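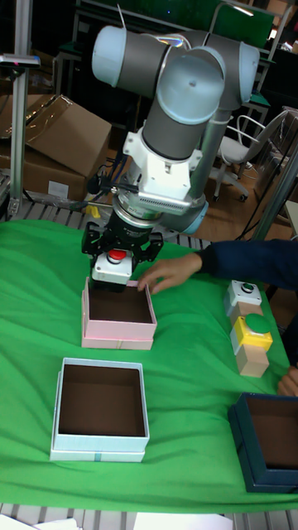 The Second Life of the Gift Box

In my mother's house there was a wardrobe, and on top of the wardrobe there were boxes. Inside the biggest box was a smaller box, and inside that one a smaller one again, and in the last there was usually a button or a key which belonged to no door. We were not allowed to throw away any of them. A good box, my mother said, is already half of a present.

I thought of that wardrobe many times in October, when I went to see Tamunoemi Oyelaran at her workshop in Flomdale. She makes square gift boxes with loose lids, in colors she mixes from memory, and sells them under the name Ona. Last year she sold 2,225 of them. What interests me is that her customers seldom give them away. They buy a box for a nephew's birthday and then, by evening, it is on their own desk with batteries in it.

"At first I was a little offended," she told me. "I had made it for a ribbon and a surprise. People sent me letters about their fuses."

Now she designs for the fuses too. The box has not changed much, but she thinks about it from the other end, from the years after the paper is torn. The interior is always brown, and she argued for this against the advice of her printer, who wanted white. White shows every mark of a pencil. Brown forgives, and small things stand out well on it, above all anything with a pale or bright body: a white switch, a red cap, a spool of yellow thread.

Color outside, brown inside, this is the whole system. When I asked how a person should begin, she did not talk about labels. She talked about pink, light blue and navy. Give each color one kind of thing and do not explain it to anybody, she said. After a week the hand goes to the right box before the head has decided. Her own pink box is for what she uses every day, the light blue for what is waiting to be repaired, and the navy for what she can't name but will not part with. The navy is always the fullest.

I tried this at home with my drawer of electrical parts, which had been a shame to me for 7 years. My late uncle built doorbells and small signal panels, and from him I have push buttons of every kind, some on little wooden blocks where he tested them. They are awkward objects. They roll, they catch on each other, and the big mushroom caps do not let a drawer close. In a deep drawer you see only the top layer, and you buy again what you already own.

Oyelaran's advice for such a drawer is to empty it completely, and to do it on cloth. She prefers green, a strong green like on a card table. A bare table is noisy and the small parts run away from you. On a cloth everything stays where it was put, and the color makes you see the objects as if someone else had brought them. I used an old curtain. It was not green, and I believe she was disappointed when I confessed this.

Then the boxes are opened, all of them at once, and each one is set on top of its own lid. I had always laid the lids to the side, in a pile, and afterwards spent a long time trying the wrong lid on the wrong box. With the lid underneath there is no pile. The box also stands a little higher, and you can see at a glance which are still in use. It is such a small habit that I was embarrassed to learn it as a grown woman.

The third rule is slower. You take one thing, you hold it above the box and you decide before you let go. She does not permit heaps "for later." If two people are sorting together, one may move the boxes nearer and the other may do the placing, but there must be only one object in the air. With my sister this rule lasted until the tea was ready.

Not everyone is convinced. Wike, who keeps a hardware shop two streets away, stores some 1,000 small parts in metal drawers and considers paper boxes a decoration. He has a point about damp, and about weight. I would not put a hammer in pink cardboard. But he also keeps a light blue one beside his till, with a stripe of ribbon on its lid, and when I asked what was in it he closed it — gently, I must say — and spoke of hinges.

The boxes come in one size only, and are sold singly or in a set of 8. A second shop, in Lirnoton, will carry them from the spring. Oyelaran is working on a yellow now, but she has thrown out every sample so far. Too much like butter, she says, or too much like a taxi.

My uncle's buttons took up three boxes in the end. The red one went into the pink box, although I have no use for it at all. I press it sometimes when I pass the shelf.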